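3.2 Letter books and the delay of payment orders

The second group of sources is the letter books of the Koswood house, which kept copies of all outgoing mail to its agents. We read 426 letters for this part of the study. Each copy gives the day of writing, and in most cases the clerk also noted the day when the answer came back. From these two dates we can estimate how long a payment order was on the road, although we cannot separate the time of travel from the time the agent needed to reply.

The copies are not complete. Two volumes have water damage, and 68 letters could be read only in part. We kept them in the sample when the date and the name of the agent were clear. Hrynyshyn and Lo (2019) used a stricter rule and left out all damaged pages, so their numbers for the Vondonberg branch are lower than ours.

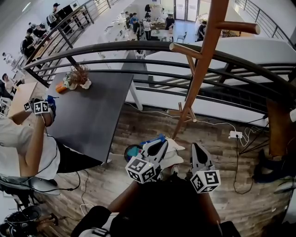

A second difficulty is the habit of sending the same order twice. When the amount was large, the house wrote one letter by the coast road and another one by the river – usually with the same text, but not always with the same date. We treated such pairs as a single order and counted the delay from the earlier letter. Flanagan (2014) has argued that the second letter was mainly a protection against theft. Our reading is a little different. In the November letters the clerks complain much more about late answers than about lost ones, and it seems to us that the double letter was used to win time.

The delay was not equal for all agents. Orders to Vondonberg were answered after nine days in the typical case, and those to the smaller agency at Trevik after nearly twice as long, even though Trevik is closer on the map. The reason is probably the mail service, which left for Trevik only when there were enough letters to carry. The agent there knew this problem well and asked five times for permission to pay small bills without a written order. The house refused every time. How this refusal influenced the credit of the agency is discussed in Section 4, together with the account books.

Figure 3. A hand-held gripper with two white fingers held out over a wooden floor on a mezzanine, beside a black metal railing.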